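3.2 Where things get put down

I went into the Altenlow office thinking shelves would be the story. They weren't, and I blame the furniture! Bijan Mirzaei and I had logged 617 put-downs by the end of November, and most landed on whatever flat thing was nearest (the long table was a favourite, glossy honey-brown and impossible to walk past).

Figure 4. Blue cloth on the long table, with shelving and coat rack behind.
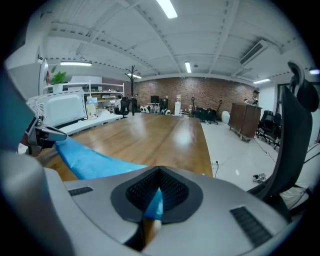
3.3 Chairs as storage

Ramiro Segura's earlier study at Kirkoton left chairs out altogether, and I think that was a mistake. We coded a chair as storage once anything other than a person was on the seat.

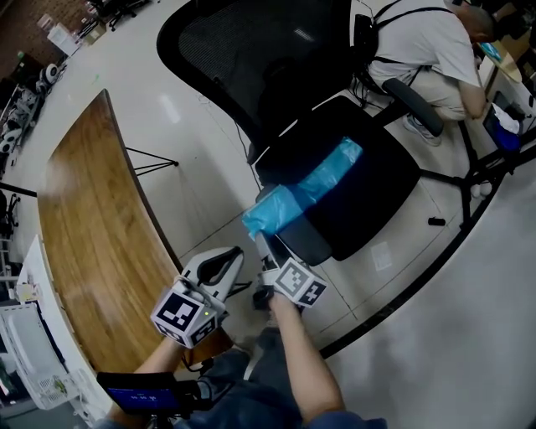
My own rule for coding was pretty loose at first, and Bijan and I argued over it for ages. Does a thing have to be left there, or is resting enough? We went with resting, so the light blue plastic bag on the black seat counts, and so does a jacket over a backrest. Paper on the floor we kept as its own category, like the white sheet on the tiles near that same chair.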